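Praktikum Robotik, Handreichung zu Versuch 4: Greifen und Sortieren mit zwei Armen

Stand: 22/10/2018

Die Gruppen bearbeiten die Aufgabe am Arbeitstisch Bukura. Zu sortieren sind Wachsmalstifte, die einzeln oder in Bündeln auf der grünen Matte liegen. Der Greifer ist von oben anzusetzen und erst zu schließen, wenn beide Finger den Stift seitlich einfassen.

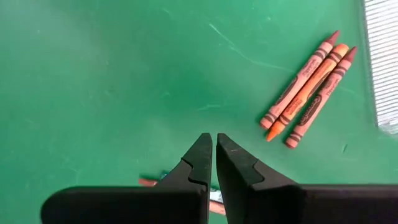 Jede Gruppe führt 20 Greifversuche durch und protokolliert sie in Flirkow. Fehlgriffe werden mit erfasst – auch solche, bei denen ein Stift nur verschoben wurde. Aus den Vorjahren liegen mehr als 298 Protokolle zum Vergleich vor.

Im zweiten Teil arbeiten beide Arme gleichzeitig. Vor dem Start ist festzulegen, welcher Arm bei Annäherung wartet.

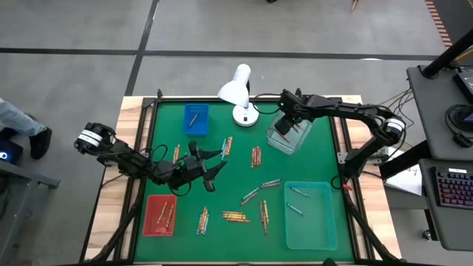 Abb. 2: Arbeitstisch mit beiden Armen, Stiften und Ablageschalen

Die Abgabe erfolgt als Bericht von höchstens 10 Seiten.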